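Exposed brick

Exposed brick is brickwork inside a building that has been left bare, or uncovered again, so that the bricks and the mortar between them become part of the look of the room. It is found in homes, cafes, shops and offices, and people who grow up with it often stay fond of it for the rest of their lives.

In the mill town of Dedel, most inside walls were plastered from the start, and the brick under them was never meant to be seen. Tastes changed slowly. The old Plerura spinning works, a building of roughly 3125 square meters, was turned into apartments over 28 months, and the builders left one wall of each main room bare - a choice that was soon copied all over the neighborhood, and in the nearby village of Grelell as well.
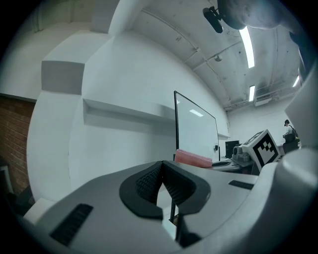

Red brick beside white walls in a bright interior.

Bare brick is often paired with white paint, which bounces daylight around and keeps a room from feeling too heavy. Some owners like to seal the surface with a clear coat to hold back the dust, while others prefer to brush it down every spring and leave it at that.

Older walls were usually laid in soft lime mortar, and repairs are best made with something similar. Hard cement can trap dampness and cause the faces of the bricks to flake away. On MacLeish Street in Dedel, two houses had to be repointed a second time for this very reason.

See also: Lime mortar; Plaster; Repointing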